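What comes through the wall
July 2023

The sound testing firm Skadia has its office on the ground floor of a former bank in Denau. The vault is used to store loudspeakers. The technician who agreed to talk to us has measured apartment walls for most of a working life and asked that the conversation stick to the measurements. Disputes between neighbors are handled by landlords and, when they get that far, by lawyers.

The firm keeps a log of every residential complaint it has been hired to look into. At the time of our visit it held 368 entries. In 66 of them, the wall between the two apartments performed as it was designed to, and the sound was taking a different route.

"People point at the wall because that is where they hear it," the technician said. "The ear is good at direction for a single source in the open. In a small room with hard surfaces, it is much less good, especially at low frequencies. A tenant will put a hand on the wall and say it comes from there. Then I measure, and the ceiling is radiating more than the wall is."

The term for this is flanking. Sound enters a floor slab, an outside wall, a duct or a continuous run of framing on one side, travels along it, and is given off again on the other. A wall that does well in a laboratory, where it is mounted in a heavy opening with almost no other path available, can lose a good part of its rating once it is tied into a real building.

"The number in the brochure belongs to the sample in the lab," the technician said. "It was measured correctly. It describes a different situation."

The method itself has changed little. A loudspeaker in one room plays broadband noise, loud enough to stay well clear of the background in the other room. Levels are averaged over several microphone positions on both sides, band by band. The decay of sound in the receiving room is also measured, so that a bare room and a furnished one can be compared on fair terms. The difference between the two sides, corrected for that decay, is fitted to a reference curve and reduced to a single figure.

The technician has reservations about the single figure. "It is needed for contracts. You cannot write a curve into a lease. But two walls with the same rating can behave very differently below the range the rating covers, and a bass line sits mostly below it. I hand over the full band data every time. I don't know how many clients open it."

Quiet buildings bring their own complaints. In an older apartment facing a street, traffic covers a great deal. Put in new windows, and the background in a bedroom at night may drop to roughly 20 decibels, at which point a neighbor's light switch becomes audible. Nothing about the wall has changed.

"I had exactly that on Duman Street. The owner replaced the windows in November, and the calls started before the scaffolding was down. They thought the contractor had damaged something. I had measured that party wall before the work, so I measured it again, and the results agreed within the uncertainty of the method. What had gone was the masking."
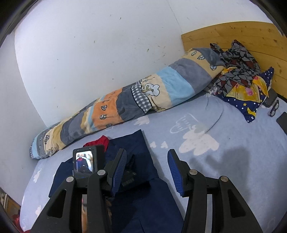
We asked what a tenant should write down before calling in a technician.

"The time, the type of sound, and which room it was heard in. A plain list kept over a couple of weeks is enough. Recordings made on a phone are of little use to me, as the phone adjusts its own gain and I have no way to work back to a level."

The list also helps to separate airborne sound from impact sound, and the two call for different repairs. Speech, music and television start in the air and set the wall moving. Footsteps, dropped objects and cupboard doors start in the structure. A lining that improves the first may do nothing for the second. Plumbing noise is a third category, and in the technician's view the one most often misdiagnosed. A supply pipe clamped hard to a stud can make a sheet of drywall act like a sounding board, and the fix is a sleeve and a different clamp.

On framed walls, the usual faults are small. Electrical boxes set back to back in the same stud bay are common. So is a gap at the base of the drywall that was meant to be filled with sealant and was covered with baseboard instead. The insulation in the cavity is rarely the issue. Where a double-stud wall performs badly at mid frequencies, the technician looks first for something bridging the cavity: a scrap of lumber, a lump of mortar from the adjoining masonry, a pipe bracket fixed to both rows.

"A very small opening limits a very good wall. If the wall is poor to begin with, you can seal all day and measure almost no change. That surprises owners who have paid for the sealing."

Products sold to tenants directly get a short answer. Foam tiles glued to a wall absorb some sound inside the room where they are installed and make it less live. They add almost no mass and do not close any path, so transmission from next door stays about where it was. Heavy curtains are similar. A bookcase filled along a party wall can help slightly at higher frequencies, though the technician has never seen a result large enough to settle a complaint.

What does work tends to be expensive and to take up floor space. An independent lining on its own studs, standing clear of the existing wall, with absorbent fill and two layers of board, is the standard remedy. Where there is no room for that, resilient clips can be fixed to the existing wall. Skadia has tested several, including the Gekorex clip, and the technician would comment only on installation.

"All of them depend on the screws. If the installer uses a long screw that goes through the channel and into the stud behind, the clip is short-circuited at that point. A handful of those and you have paid for a thicker wall. I ask to be on site before the second layer goes up. I am usually called after the paint."

There is one further step the technician would like to see written into renovation contracts: a measurement before work begins. It takes the same equipment and the same morning as the measurement afterward. Without it, an owner who is unhappy with the outcome can show only that the wall has a certain rating now.

Asked what rating a reasonable tenant should expect, the technician declined to give one. It depends on the year the building was permitted and on the code in force at the time, and the first thing Skadia requests from any client is a copy of the permit drawings. In older buildings these are often missing. In that case a small inspection hole is drilled inside a closet, the layers are noted, and the hole is patched the same day.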